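Keeping Members in a Small Cheese Making Club
Project report, Community Organizations course
Group members: Siu-ming Wu, Kohei Koyama, Yao-tsung Fu
Supervisor: Shirley Vachon

1. Background

The Mirnton Home Cheese Circle is a club for people who make cheese in their own kitchens. It meets once a month in the evening, and the members bring what they made since the last time. Our group wanted to learn why new members often stop coming after a few meetings, and what the club can do to keep them. The club had 18 paying members when we began in November.

The club was started by Tadhg Duggan, who still leads most of the meetings. He gave us permission to attend and to talk with everybody who agreed. Before the first visit we read the old newsletters, which are short but give a good picture of how the club changed. In the early years almost all the members made fresh cheese only. Now more than half of them age cheese at home, and this makes a difference between old and new members, as we explain in section 3. 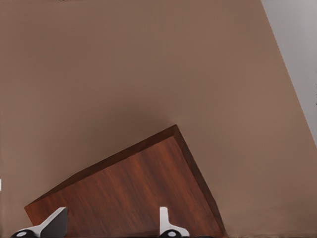
Figure 1. Tabletop, with the paler gray area beyond its edge (computer rendering).

2. Method

We attended 2 meetings and made interviews with members, each 20 minutes long. Siu-ming wrote the questions, Kohei did most of the interviews, and Yao-tsung sorted the answers by topic. We asked every person the same things: how they heard of the club, what was the first cheese they made, what they find difficult, and if they would bring a friend.

We did not record the talks. One of us asked and another took notes, and we compared the notes on the same evening. This was slower than we planned, but people spoke more freely.
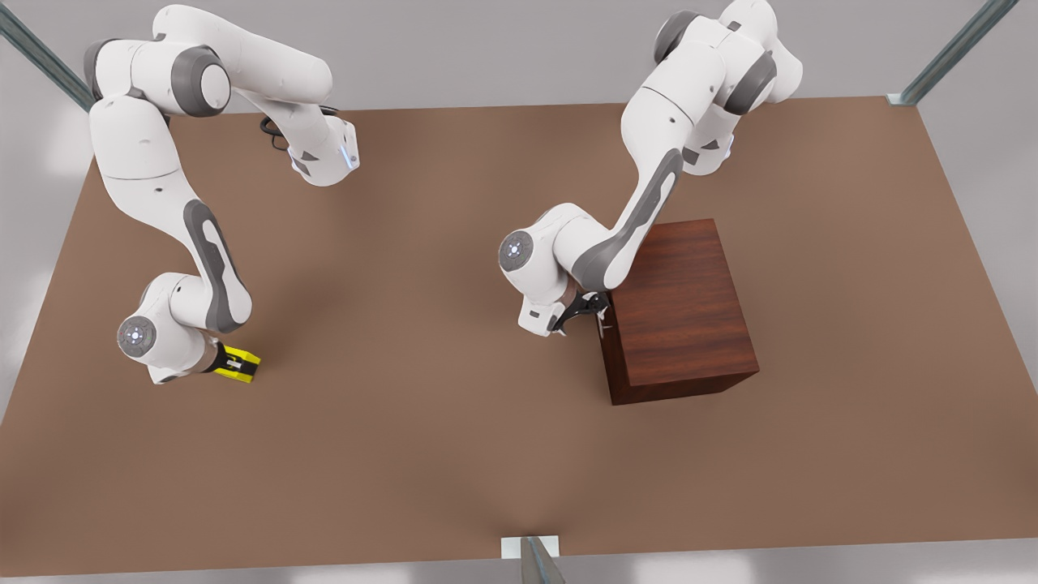
Figure 2. Rendered view of the table with two white robot arms and a wooden box.

3. Results

The most common difficulty for beginners is milk. Many shops sell only milk that was heated too much, and the curd from it stays soft. The older members know where to buy better milk, but they forget to tell it. One new member failed with mozzarella three times before someone asked her which milk she used.

The second difficulty is the tasting. At each meeting the cheeses are passed from person to person and everybody gives a comment. The experienced members enjoy strong criticism. Beginners told us they felt ashamed to put a simple fresh cheese next to a washed rind that was aged for months - two of them stopped bringing anything.

Cost was less important than we expected. Cultures and rennet are bought together by the club, and members share a press. The club has 1,000 dollars in savings, and Mr. Duggan would like to use a part of it for a small aging refrigerator.
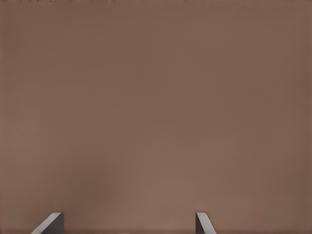 Members had different opinions on the refrigerator. Some think it will help those who live in apartments without a cool room. Others are afraid of mold moving from one cheese to another, and they ask who will clean it. We think both sides are right, and the rules for cleaning should be written before anything is bought.

4. Recommendations

We suggest that the club print one page for new members, with the shops for good milk and three easy recipes. Fresh cheese should be tasted first and separately from aged cheese. Each beginner could also be paired with an older member until the spring.

Mr. Duggan has read these points and will try the new tasting order at the next meeting. The one-page guide is in the appendix, and Kohei will correct the milk list when two more shops have answered our email.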